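Recording Flower Arrangement Examples
Prudix Operator Guide, Nurton Site

Set one bouquet in each vase before opening a session in Jisel. Operators record up to 250 examples per shift. 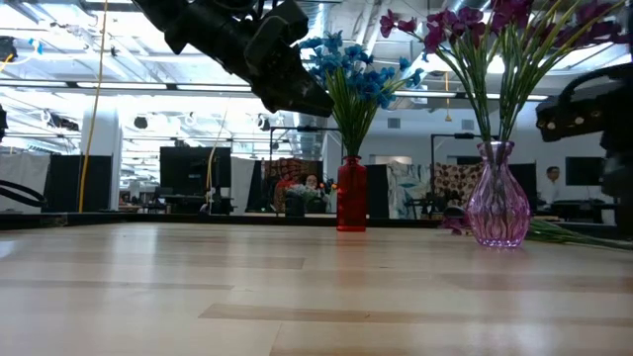
Return both arms to the start position and enter the task name exactly as listed. Grasp stems near the base and move at a steady pace. End the recording once the gripper has released the stem. 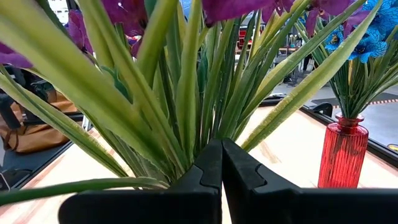

Should a failed grasp be deleted?
Keep the recording and mark it "retry." The learning system also uses corrected attempts.

Submit all files under task code 841.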